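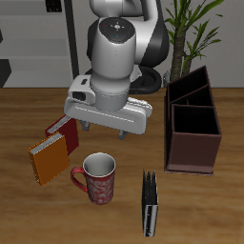 Honey-brown top, grain running side to side.

Subject: Re: [tabletops] Oil over old varnish?
To: tabletops list

On an evening in September, a list member in Flondinport wrote:

> I have a kitchen table, probably 1960s, with the original varnish worn
> through where people sit and still thick in the middle. I would like to
> end up with an oil finish. Can I sand the worn parts and oil over the
> whole thing, or does all the varnish have to go? I have a can of Zeslow
> and a random orbit sander. Also, what grit do people stop at?

All of it has to go. Oil needs to get into the wood and it can't do that through varnish. What you will get is good color at the edges and a sticky patch in the middle that never dries. I did this on a bench once and ended up stripping it anyway, with the oil clogging every disc.

I would use a scraper first and the sander second. Old varnish comes off a flat top quickly with a sharp card scraper, and you find out early whether you are dealing with solid wood or veneer. Look at the end of the board under the overhang. If the grain lines on top don't carry over the edge, assume veneer and put the sander away.

Go with the grain for the scraper and for the last hand sanding. Cross scratches don't show much on bare wood. They show very well under oil.

Grit: I stop at 180 for a kitchen table. I know there are people here who go to 320 and up. I tried both on offcuts from the Dambrauskienė yard and the finer one took less oil and came out paler. For a desk that might be what you want.

On the Zeslow, I have used it on three tables. Thin coat, wait 20 minutes, wipe off everything that will come off, leave it overnight. Three coats for the top, two for the underside. Don't skip the underside. The 118 degrees on the old label is a storage limit, by the way, and has nothing to do with drying, which came up on the list before.

Lay the rags out flat outdoors until they are stiff, or put them in a metal can of water with a lid. Don't leave them in a heap in the garage.

One thing you didn't mention is whether there are water rings. Black ones go deeper than varnish and sanding usually won't reach them. Oxalic acid will, with gloves and a lot of rinsing, but do the whole top or you will have a light circle where the dark one was.

The Jallport shop still had card scrapers when I was in last, at the back with the files. If you can post the width and the thickness of the edge I can say more about the veneer question.

- list member, Jallport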